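5.2 Wear parts and the purchase plan

The quote we received from Jollus covered 14 hand-held grippers and one year of support. It didn't mention finger pads. When we asked, the sales sheet gave a pad life of 299 hours, with no word on what the pads had been gripping or how hard. We treat that number as advertising until someone shows us the test.

Our own records from the Letville site are thin, but they point the other way. Operators swapped pads when they felt like it, and two of them never logged a swap at all. Of the 185 sessions we could match to a tool, 92 list a grip problem of some kind. We can't say how many of those came from the pads and how many from tired hands. A planner who budgets from the sales sheet alone is guessing, and so, to a lesser degree, are we.

The two pads on one tool also need not age together. Figure 6 shows a tool over a bare stretch of tabletop, with a black stand beyond the fingers. The left pad is worn and frayed along its edges, while the right one is torn and hangs in ragged strips. The brass bushings in the linkage arms still shine. We would not read much into a single tool, but it is a poor fit for a budget line that replaces the whole unit at a fixed age. 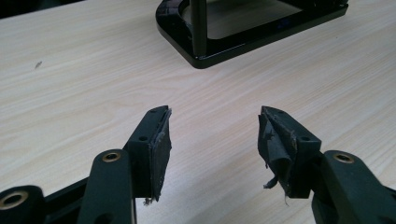 Figure 6. Pad wear on a hand-held gripper.

Sturken sells pads in matched pairs only, and this matters more than the unit price. If one side fails early, the buyer pays for both. Obi offers single pads – at least on paper – but would not commit to a delivery time past August. Neither vendor would put a wear limit in writing.

We therefore carry pads as a separate line in the plan and leave the support contract out of the base case. Whether that contract pays for itself can't be settled from the data we have.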